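Why Does Peanut Butter Stick to the Roof of Your Mouth?

Kids' Corner, Clundstead Science Pages
8 Aug 2018

You take a big bite. You chew. And then, uh oh. Your tongue is stuck. You try to say "can I have some milk" and it comes out "ca uh ha huh mih."

What is going on in there?

Lots of you wrote in about this one so let's get going. Lots to get through. Grab a snack.

First, what is a spread?

A spread is any food you can push around on bread with a knife. Butter. Jam. Honey. Cream cheese. Chocolate spread. Peanut butter, the big one. They look pretty different but they all have the same odd trick. They sit still until you push them.

Try it with water. Pour water on toast. Don't really, it's horrible. But think about it. Water runs right off, drips on the floor, and now your toast is soup. Now think of a lump of cheese. It sits still all right, but you can't smear it. A spread is in between. Not quite runny, not quite solid.

Scientists have a word for how hard it is to make something flow. The word is viscosity. Say it like this: viss-KOSS-ih-tee. Water has low viscosity. Honey has a lot more. Peanut butter, a LOT more.

How much more? Honey can be 2000 times thicker than water, or even thicker than that if it's a cold day. And peanut butter beats honey easily.

What's inside peanut butter?

Peanuts! OK, you knew that. But a peanut isn't really a nut. It's a cousin of peas and beans, and it grows under the ground in a papery shell. The plant makes little yellow flowers, and after the flowers are done a stalk bends down and pokes into the dirt. The peanut grows at the end of it. Weird plant.

Farmers plant them in spring, often in May, and then wait four or five months. Then the plants get dug up and flipped over to dry. The peanuts get shelled, roasted and ground up.

Grinding is where it gets good. When you start grinding you get crumbs. Keep going, you get bigger clumps. Keep going some more and suddenly it goes smooth and shiny. Nobody added any water. Where did the wet come from?

Oil! Nearly half of a peanut is oil, and it's locked up in tiny parcels inside the nut. The grinder breaks them open. The oil leaks out and coats all the little bits of peanut, and the bits can slide past each other. So peanut butter is really millions of teeny solid crumbs floating in oil. When you have solid bits hanging in a liquid like that it's called a suspension.

That's the same idea as mud, by the way. Or paint. Please don't eat those.

So why does it stick?

Two reasons, mostly.

Reason one. Peanut butter is thirsty. There's hardly any water in it, but there is a lot of protein and some starch, and those love to grab water. Your mouth is wet because of saliva (spit). In goes the peanut butter and it starts soaking up your spit. Now your mouth is dryer, and the outside of the blob has gone pasty like glue. Bread soaks up spit too, so a sandwich is double trouble.

Reason two. It fills in the gaps. The roof of your mouth isn't flat. Run your tongue along it, right behind your front teeth. Feel those bumpy ridges? Everybody has them. They help you grip food. A soft, thick spread gets squashed into every ridge, and then there's no air behind it. To pull it off, you have to let air or spit get in behind. Your tongue has to peel it from one edge.

Same thing as trying to pull a wet plate off another wet plate. Straight up is hard. Sliding is easy. So next time, slide your tongue sideways, don't push!

And drink something. Milk is good, water is fine too.

Smooth or crunchy, does it matter?

A bit. Crunchy has chopped peanuts mixed back in at the end. The chunks make you chew more, and chewing makes more spit, and more spit means less stick. So the stickiest one should be smooth. Smooth spread also keeps whatever shape you leave it in. Drag a spoon across and the groove stays there. Honey would close right up again in a few seconds.
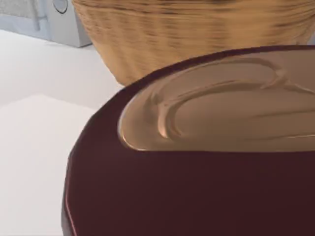 Mhairi Ritchie wrote in to say we've got this all wrong, and crunchy is worse. She says the chunks get jammed in her teeth and the smooth part hangs on to the chunks, so it takes way longer to clear. She tested it at breakfast with a timer. Smooth took 20 seconds. Crunchy took 70!

Good work, Mhairi. That's a proper test, and maybe stuck in your teeth and stuck on the roof of your mouth are two different problems. We didn't think of teeth. Could somebody else try it and send us your numbers? One person isn't enough to be sure. Same size spoonful each time please, and rinse in between.

Why is there oil on top sometimes?

You open up a jar and there's a puddle. Has it gone bad? Nope. Remember the suspension, little crumbs in oil. Oil is lighter than the crumbs are. Leave it long enough and the crumbs sink slowly down and the oil ends up on top. You just stir it back in. Hard work on the arms, ask a grown up if it's really stiff.

Some peanut butters never do this. They have a little bit of a harder fat mixed in, one that's solid at room temperture. It makes a sort of net all through the jar that holds the oil in place. Look on the label. If the only ingredients are peanuts, or peanuts and salt, expect a puddle.

The ketchup trick

Back to spreads sitting still till you push. Ketchup does it too. You tip the bottle, nothing. You shake it, nothing. You shake it harder, and SPLAT, chips gone.

Ketchup gets thinner when you shake it. All the shaking and squeezing makes the tangled up bits inside line up and let go of each other. When you stop, they tangle again and it goes thick. Mayonnaise does that. Toothpaste as well, it needs to come out when you squeeze but not slide off the brush.

Honey doesn't, much. Honey just flows slow the whole time. If you want honey to run faster you warm it up.

Are there any that go the other way, and get thicker when you push? Yes! Cornstarch and water. See below.

Try it: the Great Spread Race

You need:
a clean baking tray
a few books to lean it on
a teaspoon
4 spreads or sauces (try honey, ketchup, jam and peanut butter)
a clock
paper towels. Lots

CHECK FIRST. If anyone in your house is allergic to peanuts, do not use peanut butter. Lots of people are allergic and it can be really serious. Use cream cheese.

What to do:
Lay the tray flat. Put one level teaspoon of each spread in a row along one short end. Leave space between them.
Write down which you think will win. No changing it after.
Lean the end with the blobs up on the books. Start the clock.
Check every minute. Which one gets to the bottom? Which one doesn't move at all?

Now do it over, but put the spreads in the fridge for an hour before. What's different? Most things get thicker in the cold. You may need more books, or more patience.

Try it: cornstarch goop

One cup of cornstarch, half a cup of water, a bowl. Stir it SLOWLY. If it's too runny add a bit more cornstarch. Now rest your finger on it. It sinks in. Pull it out and give the goop a quick poke. Hard! Roll a lump between your hands and it stays a ball, then stop rolling and it dribbles away through your fingers.

Don't wash it down the sink after, it can clog the pipes. Scrape it in the trash.

Words to know

Viscosity: how hard it is to make something flow.
Suspension: tiny solid bits spread out in a liquid.
Saliva: spit. It wets your food and starts breaking it down.
Protein: part of food your body uses for building and fixing itself.

Quick ones from the mailbag

Is there butter in peanut butter? No. It's called that since it spreads like butter does.

Can you get it out of hair? Funny enough it's good at getting OTHER things out of hair. Rub some on stuck gum and the oil loosens it so the gum slides off. Then you smell like a sandwich and need a shampoo. Not if you're allergic.

Does chocolate spread stick as bad? Usually less. It tends to have lots of sugar, and sugar melts away into your spit. There's fat in there too and that goes runny when it's warm. Your mouth is nice and warm.

Is there a word for being scared of peanut butter sticking to the roof of your mouth? There is! Arachibutyrophobia. Try saying that with a mouthfull.

Next time: why does cut apple go brown? Send in your guesses, and your sticking times, smooth AND crunchy. Put your first name and age on them.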